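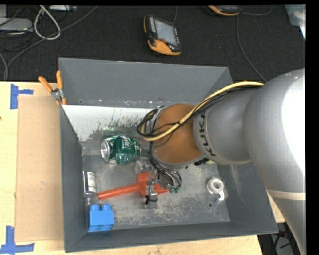
How far are we with the record?

We have nine songs recorded out of the eleven we promised, and the remaining two will be finished before winter. The money from the first payment is spent as it was planned, except for one item which I explain below.

Progress report to the Vorkham Regional Music Fund
Project: second album by the band Clillard
Feb 23, 2024

Dear members of the fund,

I am writing this report as the leader and songwriter of Clillard. It covers the time from November until now. English is my third language, so I ask you to excuse me if some sentence is a little stiff. I have tried to put everything in the same order as in our application.

1. Songwriting

In the application we said that all songs would be written before we enter the studio. This was true for eight of them. One more song, "Gravel Road Waltz", was written in the kitchen of the studio on the third evening, and we liked it so much that we recorded it the next morning. It has now taken the place of "Lantern Hill", which we had played at concerts for a long time but which never sounded right with drums.

Two songs still need words. One of them has a full melody and a chorus, but the verses tell the same story twice. The other has only a working title and a guitar part. Our co-writer has promised to work on both with me next month, and we have set aside four afternoons for it. The fee for the co-writer was in the budget from the beginning and has not changed.

2. Recording

We recorded at Bellcombe, the studio in the old dairy building, as we had planned. The first session went well. All the drums and bass were done in five days, with the whole band playing together in one room. The second session was more difficult. Our fiddle player had a sore shoulder and could play only in the mornings, so we moved the fiddle parts to the end and did the harmony singing first. I was worried about this order, but the singers were happy with it, and I think the fiddle is better now because the player could hear the voices and leave them some space.

The pedal steel was not in our first plan. We had written in the application that we would use an electric guitar for these parts. After listening at home we felt that three of the slow songs were too empty, and we hired a pedal steel player for two days. This is the item I mentioned at the beginning.

3. Money

The pedal steel player cost $800, including travel. I paid this from the line for rehearsal room rent, where we had savings, as a neighbour of our bass player let us use his machine shed without rent. The total budget stays the same. I asked your office about this by email before I made the booking and received a positive answer, but I repeat it here so that it is in writing in the report also.

All receipts for studio time, engineer and meals are attached in a separate folder. One receipt, for guitar strings and drum heads, is a little hard to read. I have asked the shop for a new copy and will send it when it arrives.

The lines for mixing, mastering and pressing have not been touched.

4. Concerts

The agreement says that we must play at least three concerts in small towns of the region while the album is in progress. We have played two. The first was in the community hall at Sang, where 192 people bought a ticket. The second was in the same hall one evening later, and 198 people came. We had planned only one evening there, but the tickets went quickly and the hall was free. I understand that you may prefer to count these as one town. In that case we still owe you two concerts, and we are ready to play them. We are talking with a hotel and with a curling club, and both have shown interest.

At both concerts we tried four of the new songs. People were quiet during "Gravel Road Waltz", and after it several came to ask where they could buy it. The faster songs were received well too, although I noticed that the ending of one of them confuses the dancers. We have made this ending shorter on the recording.

5. What did not go as planned

The first single should have been out already. We have a finished mix, but we were not satisfied with the sound of the lead voice and I asked the engineer to do it again. This costs us time but no money, because one new mix for each song is included in the studio price. The single will now come in April. The radio stations which had agreed to listen to it have been told about the new date.

The workshop for young songwriters has also been moved. The school that wanted to host it has building work in the music room. They offered us the gymnasium, but the echo there makes it impossible to hear an acoustic guitar properly. We are waiting for the room.

6. Next steps

March: finish the words for the last two songs.
April: release the single; record the last two songs at Bellcombe in one session of three days.
May: mixing of the full album, one or both remaining concerts.
June: mastering, artwork to the printer, songwriting workshop if the room is ready.

For the second payment, the agreement asks for rough mixes of at least six songs. I have sent seven by the download link. Please note that "Ferry Bell" still has a guide vocal in the second verse, where I sing some wrong words. The correct vocal is recorded and will be in the next version.

I would be thankful for a reply about the question of the Sang concerts, so that we can confirm the dates with the hotel and the curling club.

With kind regards,
on behalf of Clillard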